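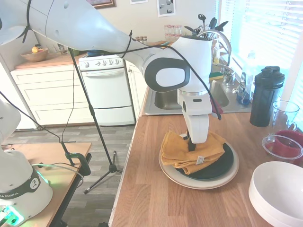 Grolon Athletic is a semi-professional soccer club, and these are the questions that reach us most often before a home game, usually while the person answering is trying to do three other jobs. Valdis Luik, who manages the first team, has been asked to contribute where his patience allows. Player sponsors get a small thank-you at the end of the season, and a folded mustard-yellow towel on top of a stack of plates is the general level of luxury to expect. Please read to the end before calling the office.

When does the gate open?

An hour and a half before kickoff. The Østergaard end opens a little later, once the man with the key has finished his coffee.

How much is a ticket?

Adults pay 11 at the gate. Under-16s get in free with an adult. Being under 16 at heart does not count, and we have heard it before.

Can I choose my seat?

The main stand has 524 seats and none of them are numbered. Season ticket holders will tell you which ones are theirs. They are wrong, but they have been wrong in the same seats for years and it is easier to move.

Is there a view from everywhere?

From nearly everywhere. Row F has a pillar. Regulars in Row F follow the game by listening to Row E.

Will the game be called off if it rains?

Only if the referee says so. The pitch drains well at the Custero end and thinks it over at the other one. We post a decision by 10 a.m. on game days in January and February – please don't ring at 7 to ask how it looks. It looks dark.

Who is injured?

Valdis writes: "Two hamstrings and an ankle. The ankle is back in training, the hamstrings belong to the same player."

Why is Aigars Sproģis not starting?

He was suspended for two games after the trip to Loltuven, where he collected a second yellow card for explaining the offside rule to the assistant referee. He is available again for the next cup tie.

What is the record attendance?

1872, for a cup game against Loltuven. We lost 4-0, and most of the 1872 left before the fourth.

How do I sponsor a player?

It costs 100 for the season, and your name goes in the program next to his. Goalkeepers tend to go last, so there is usually one left. Ask at the office.

Can I bring my dog?

Yes, on a leash. Dogs are not allowed on the grass, even when we are a goal down and short of pace on the left.

Where do I park?

Behind the clubhouse until it is full, then on Custero Road. Leave the gate by the bus stop clear, as the visiting team's bus has to get out again.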